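Tollthorpe Hand Gripper Kit: Set-up and Recording Guide
Section 4: Recording your first tidy-up examples

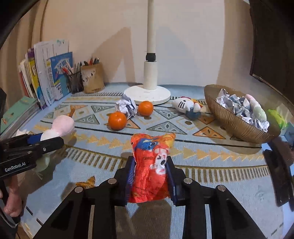
Soft things are the best place to begin, and we say so to everyone who opens one of these kits, however keen they are to get on to cups and cutlery. A plush toy or a padded pouch forgives a clumsy squeeze, and the learning system gets plenty from watching one picked up and put down. Look at how the red pouch is held between the two blue pads, one along each side, so that it stays upright with its printed front in plain view. That is the sort of hold to aim for. The table is an ordinary lived-on one too, with oranges, a lamp and a bowl with crumpled paper in it, and we would much rather you worked on a table like that than on a bare one.

Before you start

1. Wipe both pads with a dry cloth and open and close the jaws 7 times, slowly. You are feeling for any stiffness at the pivots.

2. Switch on the recorder and wait for the steady light. If you are using two grippers, start them together from the Zutitz screen so that their clocks agree.

3. Choose a task you can say in one short sentence, such as "put the toys in the bowl", and type it in before you touch anything.

Recording

4. Rest the gripper just above the table, count to two, then reach. The little pause gives the system a clean beginning to learn from.

5. Close the jaws gently until the object stops slipping, and no further. Lift, carry and let go at the pace you would use if you were handing something to a small child.

6. If you drop something, carry on and pick it up again. A fumble put right is a perfectly good example — Ismael Lins, who wrote the first version of this guide, used to say he learned more from those than from the tidy ones.

7. Press the stop button only when the jaws are open and your hands are still.

Note: Move a few things between recordings. Turn the bowl, swap the toys over, push the lamp along a bit. A set of around 245 short recordings with small changes will serve you far better than the same one over and over.

Caution: Keep fingers clear of the linkages while the jaws are closing. They pinch, and it smarts.

Caution: Leave glass and anything hot until you have finished Section 7.

When the upload bar is full, check that your task sentence appears beside each recording. If you see code 912, the two clocks have drifted apart, so go back to step 2 and start them again.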